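수선집이 없는 동네에서 산다는 것

2022-09-18
글쓴이 엘리바리키 오데라

저는 한국에 산 지 오래되었지만 아직 한국어로 긴 글을 쓰는 일이 쉽지 않습니다. 그래서 이 글에는 조금 어색한 문장이 있을 수 있습니다. 그래도 이 이야기는 제가 사는 곳의 말로 쓰고 싶었습니다.

지난 7월에 제가 자주 가던 수선집이 문을 닫았습니다. 시장 뒤쪽 골목에 있던 아주 작은 가게였습니다. 간판에는 '옷수선'이라는 글자만 있었고 가게 이름은 없었습니다. 주인 아주머니는 바지 길이를 줄이는 데에 3,000원을 받았습니다. 제가 처음 갔을 때도 그 값이었고 마지막으로 갔을 때도 그 값이었습니다. 값을 올리지 않은 것이 문을 닫은 이유 중 하나였다고 저는 생각합니다. 손님인 저는 그 값을 고마워하기만 했고, 그 값이 맞는 값인지 물어본 적이 없습니다.

이제 우리 동네에서 옷을 고치려면 버스를 타고 가야 합니다. 버스비를 왕복으로 내면 바지 하나를 줄이는 값과 비슷해집니다. 그러니 사람들은 고치지 않습니다. 저도 지퍼가 고장 난 점퍼를 두 달 동안 의자에 걸어 두었다가 결국 새것을 샀습니다. 새 점퍼를 사는 데에는 손가락만 몇 번 움직이면 되었습니다. 저는 이 일이 조금 부끄러웠습니다.

우리는 보통 옷을 버리는 것을 개인의 습관 문제로 말합니다. 아껴 입으십시오, 적게 사십시오, 오래 입으십시오. 다 맞는 말입니다. 그런데 아껴 입고 싶은 사람에게도 옷을 맡길 곳이 있어야 합니다. 도서관이 없는 동네에서 책을 빌려 읽으라고 말하면 이상하게 들리는데, 수선집이 없는 동네에서 옷을 고쳐 입으라는 말은 이상하게 들리지 않습니다. 저는 수선집도 동네에 꼭 있어야 하는 시설에 가깝다고 봅니다.

제 친구 엘루네드 크래덕은 이 생각에 반대합니다. 수선집은 가게이고, 손님이 없으면 문을 닫는 것이 자연스럽다는 것입니다. 나라나 구청이 가게 하나하나를 살릴 수는 없다고 합니다. 이 말도 틀리지 않습니다. 빵집이 문을 닫을 때마다 세금을 쓰자고 하는 사람은 없을 것입니다. 다만 빵집이 하나 없어지면 대개 다른 빵집이 생깁니다. 수선집 자리에는 다른 수선집이 들어오지 않았습니다. 지금 그 자리에는 휴대전화 케이스를 파는 무인 가게가 있습니다.

왜 들어오지 않는가 하면, 배우는 사람이 적기 때문입니다. 주인 아주머니는 열여덟 살에 양장점에서 일을 시작했고 월급을 거의 받지 못하면서 배웠다고 했습니다. 요즘 젊은 사람에게 그렇게 배우라고 할 수는 없고, 해서도 안 됩니다. 그렇다면 제대로 돈을 받으면서 배울 수 있는 길이 있어야 합니다. 미용이나 제빵은 학원도 많고 자격증도 잘 알려져 있습니다. 옷 수선을 배우고 싶다는 사람이 저에게 어디로 가야 하느냐고 묻는다면 저는 바로 대답하지 못합니다.

또 하나의 문제는 옷 자체에 있습니다. 어머니가 입던 치마의 안쪽을 보면 시접이 넉넉하게 남아 있습니다. 나중에 늘릴 것을 생각하고 만든 옷입니다. 요즘 제가 산 바지는 시접이 너무 좁아서 허리를 늘릴 수가 없었습니다. 아주머니는 그 바지를 뒤집어 보고 "이건 고치지 말라고 만든 옷이네" 하고 웃었습니다. 저는 그 말을 집에 와서도 여러 번 생각했습니다.
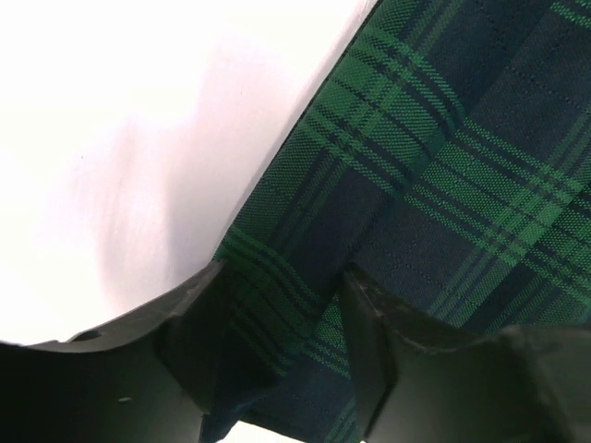
체크무늬 옷은 특히 어렵다고 아주머니가 가르쳐 주었습니다. 옆선에서 줄이 서로 맞아야 하므로 한쪽만 줄이면 무늬가 어긋납니다. 그래서 시간이 많이 걸리지만 손님은 왜 더 비싼지 이해하지 못한다고 했습니다. 아주머니는 더 받아야 할 때에도 말을 꺼내지 못하고 그냥 해 주는 날이 많았습니다. 잘된 수선은 눈에 보이지 않습니다. 보이지 않으니까 값을 달라고 하기도 어려운 것 같습니다.

그러면 무엇을 할 수 있을까요. 저는 정책을 잘 아는 사람이 아니므로 작은 것만 말하겠습니다. 주민센터의 빈 방 하나를 한 달에 며칠이라도 수선하는 분에게 싼값으로 빌려 주면 좋겠습니다. 세탁소가 옷을 모아서 먼 수선집에 보내 주는 방법도 있습니다. 옷을 파는 회사는 단추 하나만 봉투에 넣어 주지 말고 같은 천을 조금 넣어 주면 좋겠습니다. 예전에는 그렇게 하는 회사가 더 많았다고 들었습니다.

그리고 손님도 바뀌어야 합니다. 수선비가 옷값의 절반이면 우리는 비싸다고 느낍니다. 저도 그렇게 느낍니다. 그러나 비싼 것은 수선비 쪽인지, 옷값이 너무 싼 것인지 한번은 따져 보아야 합니다. 사람이 한 시간 동안 앉아서 손으로 한 일에 대해서 우리는 얼마를 낼 생각이 있는가, 저는 이 질문이 먼저라고 생각합니다.

얼마 전에 시장에서 아주머니를 만났습니다. 눈이 나빠져서 이제 바늘에 실을 꿰는 것이 힘들다고 했습니다. 재봉틀은 팔지 않고 집에 두었다고 합니다. 제가 코트 안감이 뜯어졌다고 말하니까 아주머니는 가져와 보라고 했습니다. 저는 아직 가져가지 않았습니다. 가져간다면 얼마를 드려야 하는지 먼저 정하려고 합니다.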